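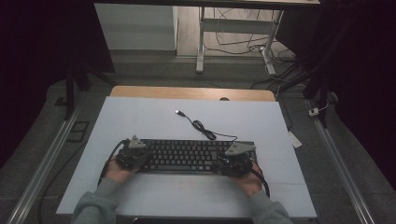 Ticket 2083 - Tastatur wird nach dem Umstecken nicht erkannt
Gemeldet von: Begoña Pastor
Status: offen

Hallo zusammen, ich schon wieder! Es geht um die schwarze Tastatur vom Tisch mit der hellen Platte, die große mit USB-Kabel. Seit ich sie vom alten Rechner auf den neuen Hellimon umgesteckt habe, tut sich beim Anmelden nichts. Kein Buchstabe, kein Enter. Maus geht.

Was ich schon probiert habe:
- anderer USB-Port, vorne und hinten
- Neustart, 2 Mal
- Kabel entwirrt und auf Knicke abgetastet, nichts gefunden
- am Laptop angesteckt - da schreibt sie ganz normal, auch Umlaute

Also kaputt ist sie wohl nicht, oder?

Antwort Gilles Lefèvre, 25. Februar 2021:
Hallo Begoña, steckt da noch der Lolus-Hub dazwischen? Wenn ja, bitte mal direkt an den Rechner. Und schau im BIOS nach, ob "Legacy USB" an ist, das war im Dezember bei Raum 145 auch so.

Begoña Pastor:
Hub war dran, ja (hatte ich völlig vergessen, der klebt hinten am Gehäuse). Direkt angesteckt komme ich jetzt ins BIOS, die Pfeiltasten reagieren. Legacy USB stand auf "Disabled", hab ich umgestellt. Anmelden klappt! Nur die Leertaste hängt noch ein bisschen, da puste ich morgen mal durch. Lasst das Ticket bitte noch offen, ich will den Hub nochmal einzeln testen.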